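Print this page | E-mail this page

PACKING AND WEIGHING STATION — INSPECTION CHECKLIST WITH COMMENTS

Site: Skolusmont, packing room
Station: Tamum line, weighing table and conveyor
Form: 355
Inspected: Sun 5 November

Mark each item OK, ACTION or N/A. Comments are required against every ACTION and may be added elsewhere.

1. Floor and access

1.1 Carpet flat, no lifted edges or open seams. OK
1.2 Walkway clear for its full width. OK
1.3 Trailing leads covered or clipped. ACTION
Comment: Scale lead had come out of its clip at the rear table leg. Clip to be replaced with the screw-down type. Tape is not acceptable as a permanent fix.

2. Work table

2.1 Table level and stable under hand pressure. OK
2.2 Top free of cuts, adhesive residue and spilled product. OK
2.3 Table and conveyor surfaces meet without a trapping gap. OK
Comment: Gap measured at 2 mm. Remeasure if either unit is moved.
2.4 Loose wrapping removed between orders. ACTION
Comment: Offcuts of film were left beside the crates on both visits. Bin is on the wrong side of the table for a right-handed packer. Move it.

3. Weighing scale

3.1 Tray seated correctly and not touching crate or table. OK
3.2 Tray clean, ridges included. OK
Comment: Residue collects between the ridges. Wipe along them, then lift the tray and wipe the body of the scale.
3.3 Display returns to zero with the tray empty. OK
3.4 Check weight reads within tolerance. OK
Comment: Asset 3389, Kneževič check set.
3.5 Crate kept clear of the scale when readings are taken. OK
Comment: Crate stands to the left with the bagged goods inside. The low walls allow bags to be lifted out without dragging them over the tray. 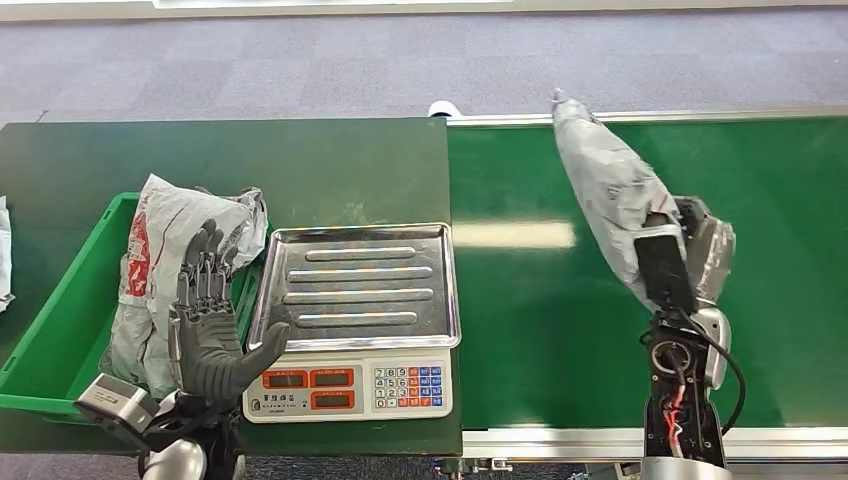
4. Crates and bags

4.1 Crate rims free of splits and sharp edges. OK
4.2 Bags contained within the crate footprint. OK
Comment: Bags may stand above the rim but must not hang over the side.
4.3 Crates stacked no higher than the marked line when stored. ACTION
Comment: Pasto crates do not nest with the older type — keep separate stacks.

5. Conveyor

5.1 Belt tracking central, edges not frayed. OK
5.2 Emergency stop tested and reset. OK
5.3 Guards fitted at both end rollers. OK
5.4 No items left on the belt at shutdown. OK

Open actions: 1.3, 2.4, 4.3. To be closed within 16 days and rechecked at the station.

Contact | Copyright Skolusmont | Back to top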